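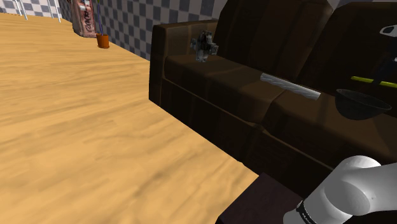

Partanen wants the oat drink mix thicker, and the note that came back with the February samples said so twice: good flavor, fine color, but it goes down like dishwater and the chalk catches up with you afterward. Fair enough! I drank one myself at lunch and had to go rinse my mouth.

So today was gum day. I made up 606 g of the base (same rice and pumpkin seed protein as before, the Kastora lot, sifted this time because I'm sick of lumps) and split it into small jars. Plan as it stands:

1. Control, no gum. Shaken by hand, 27 g powder in cold tap water. Thin, gritty, foam gone before I'd found my pen.

2. Guar, low dose. Much nicer, and the grit seems to hide a bit. Slight beany smell, though I can't tell if that's the guar or just the pumpkin (I always blame the pumpkin).

3. Guar, double dose. Pudding. My own fault for letting it sit while I was on the phone with Vanevura about the missing cocoa.

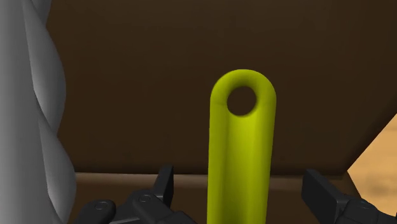

4. Acacia, low dose. Still to do. Somebody please leave the blue-lid jar alone, it's weighed out already.

5. Half acacia, half guar. Also to do, if there's any base left.

Sweetness is off in all of them once the gum goes in, kind of muted. I'd like to try a pinch more salt before touching the stevia again. Zukitz can mill finer but their minimum is 2,000 lb, so that's out for now.

Next tasting at 3:30, bring your own cup.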